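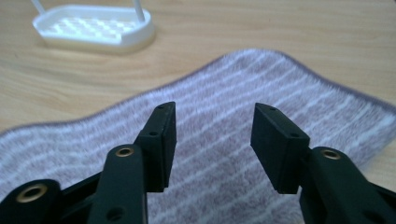
Tamville's shared kitchen and washroom reopens in November with new rules for cloths, soap and drying racks, the residents' association said this week. The old sponges are gone. Each table now gets a striped microfiber cloth and a white plastic soap dish, and both are to stay on the table between users.

2 min read

The building on Alberg Street closed for 16 weeks while the floor was replaced. More than 4,000 visits were logged there last year, according to Ottar Nygård, who keeps the booking list.

"Most of the complaints were small ones," Nygård said. "A wet cloth left in a heap, soap stuck to the wood. People got tired of cleaning up before they could start."

The association asked members what they wanted changed and got 211 replies. Cleaner tables came first, ahead of longer hours and a second kettle.
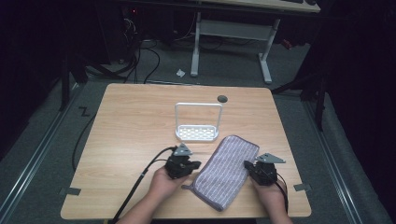 What users are asked to do

Wipe the table along the grain, rinse the cloth and wring it out well. Cloths go in the bin by the door at closing time - they are washed overnight and folded again in the morning. Soap dishes should be emptied of water before they are put back.

Onni Kinnunen, who runs the cleaning schedule, said the wooden tables were kept after a quote for steel ones came in too high.
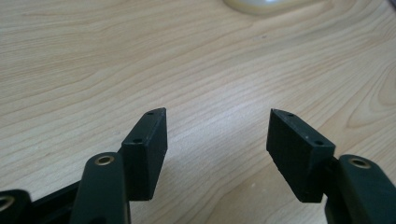 The wood will be oiled twice a year, he said, and the first coat is already paid for. The association has set aside 1,000 kroner for replacement cloths and soap. Anything left over goes toward the kettle.

Bookings open at 8 a.m. on the first of the month. The hourly price is unchanged.

3 comments - 16 shares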